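Stripping an old desktop tower: order of work and notes

Applies to steel-cased office towers with a removable side panel. Slim and all-in-one machines come apart differently and are not covered.

Before opening the case

Shut the machine down, switch it off at the back and pull the mains lead. Hold the power button in for a few seconds to drain what is left in the supply. Disconnect the monitor, keyboard and network leads. Never open the power supply itself, whatever its condition. The capacitors inside can hold a charge long after the plug is out.

Lay the tower on its side with the removable panel uppermost. A slatted or ribbed bench is fine provided small screws cannot drop through it; if they can, put a tray under the part being worked on. A bare metal bench should not be relied on as an earth. Wear a wrist strap clipped to unpainted steel on the chassis if any of the parts are to be used again.

Photograph the wiring before touching it. Front panel leads are the ones most often put back wrongly, and the markings on the board are small.

Cables first

Cables come out before boards and drives. Start with the data leads. SATA plugs with a metal spring must be pressed before they are pulled, and those without should be drawn straight back with no sideways rocking, as the plastic tongue on the drive snaps easily. Then release the power plugs. The main board connector has a latch on one long side. Squeeze it at the top, and pull on the plug body, never on the wires.
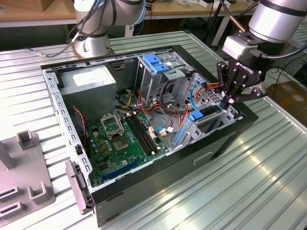 Once freed, gather the power leads into one bundle and fold them back towards the supply. Hold them with a reusable tie. Loose leads catch on heatsink fins and drive cage edges, and a snagged lead can pull a header off the board.

On the usual supply, yellow is 12 V, red is 5 V, orange is 3.3 V and black is ground. Some makers departed from this in older models, so check the label before reusing a supply elsewhere.

Drives

Many office towers hold drives with coloured plastic latches instead of screws. Press or lift the latch fully, then slide the drive out. If it stops halfway, look for a lead still attached at the back. Do not lever against the latch. Old plastic goes brittle, and spares are rarely worth the postage.

Label each drive with the machine it came from. Wipe or destroy it before the case leaves the house.

Memory and processor

Open the clips at the ends of each memory slot and the module will rise by itself. Hold modules by the edges and store them in antistatic bags.

An empty processor socket needs its cover fitted if the board is to be kept. On sockets with spring contacts, a single bent contact can make the board useless, and straightening one is seldom successful. Close the retention lever over the cover. Old thermal paste comes off with isopropyl alcohol and a lint-free cloth.

Case and front panel

Plastic front panels are normally held by tabs along one side and hooks along the other. Release the tabs from inside the chassis and swing the panel away. Check for switch and light leads before taking it off completely. Inner edges of pressed steel cases can be sharp – thin gloves are sensible for this stage.

Sorting

Keep steel, boards, cable and drives in separate boxes. Put screws in two pots, coarse thread and fine thread. Case screws are generally coarse and optical drive screws fine, and forcing one into the other's hole strips it. Clokeck pots with the 40 mm lid fit a standard drawer and stack two high.

Notes by Kadri Rebane. Corrected 11 December 2020: wire colours added.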